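Last updated 9/22/22

Hello and welcome! These are the questions that come up most often at the counter and in our inbox about borrowing, cleaning and looking after the play kitchens from the Ernomia Toy Library in Skornel. If yours isn't covered, please do write to us, and we'll add it when we next sit down with this page and a cup of tea.

## How long can we keep a play kitchen?

The loan is 3 weeks, and you can renew it once as long as there isn't another family waiting. The kitchens are popular in the cooler months, so if you have a birthday or a visit from the cousins in mind, let us know early and we'll do our very best to put one aside for you.

## What comes with it?

The kitchen itself, a small stainless steel pot, a terry cloth towel and a bag of play food. The bag holds 20 pieces, and there's a list tucked inside so you can check them off before you bring everything back (we do know how far a plastic carrot can travel once it gets under a couch). The colour of the towel depends on which one is clean that day.

## Can the towel go in the washing machine?

Yes, and please do wash it before you return it! A warm wash with your ordinary towels is fine. We'd ask you to skip the fabric softener, and to hang it up to dry if you can. The older towels have gone a little frayed around the edges, and we've decided to live with that, as they're still lovely and thick and the children seem to like folding them.

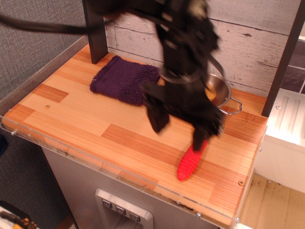

Ours came out of the wash covered in fluff from a new bath mat, one borrower wrote to us after reading that answer, so maybe tell people to wash it on its own the first time. Fair enough – consider it told. Dark towels do pick up every bit of lint in the house, and a separate wash is a good idea if you have anything new and fluffy in the load.

## How should I clean the countertop?

A soft cloth wrung out in warm water with a drop of dish soap does nearly everything. Wipe along the grain pattern, then go over it again with a dry cloth. Please don't flood it, particularly near the screws and the small holes, where water likes to sit.

Some of our counters have darker stains and scuffs that were there long before you borrowed them, so there's no need to scrub and scrub until your arm aches. If you make a new mark, just mention it when you come in. We don't charge for wear.

## What about the clear edging?

This is the fiddly bit, I'm afraid. Crumbs and dust settle along the inside of the acrylic lip, and a cloth tends to push them further in. A dry, soft toothbrush is the best thing we've found, followed by a cotton swab, just damp. Leave the screws where they are, please, even if you're handy.

## Is the pot safe to use on a real stove?

No, please keep it for pretend cooking only. It's much too small, and the wire handles aren't made for heat. You're welcome to wash it in the sink with your other dishes and dry it straight away so that it stays shiny.

## Does the play food fit in the pot?

Most of it does, though the bigger pieces have to go in one at a time. The chicken drumstick just about fills it by itself, with the bone poking out towards the rim, and that has never stopped a child from declaring dinner ready.

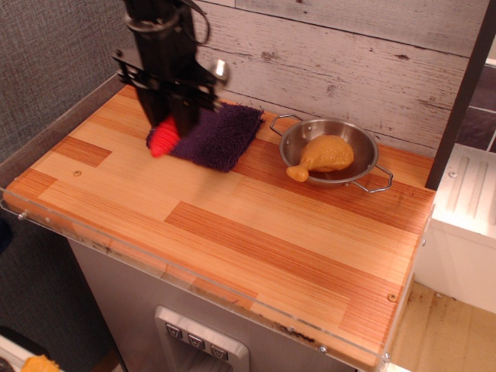
For the peas and other little pieces, the pot is a good home at pack-up time. Tip them in, fold the towel over the top, and carry the whole lot to the bag in one go. It saves a great deal of crawling about, and small children can usually manage it by themselves with a bit of cheering on.

## We've lost a piece. What now?

It happens to all of us! Have a look in the cupboard part of the kitchen first, then in the bottom of the laundry basket. If it still hasn't turned up, cross it off the list and tell us when you come in. Up to 2 missing pieces we simply let go, and after that we ask for a small donation towards replacements.

## Where do I bring everything back?

To the side door on Ilie Lane, where there's a ramp and room to stop the car for a few minutes. Leave the kitchen assembled if it fits in your vehicle, and keep the bag and towel with it.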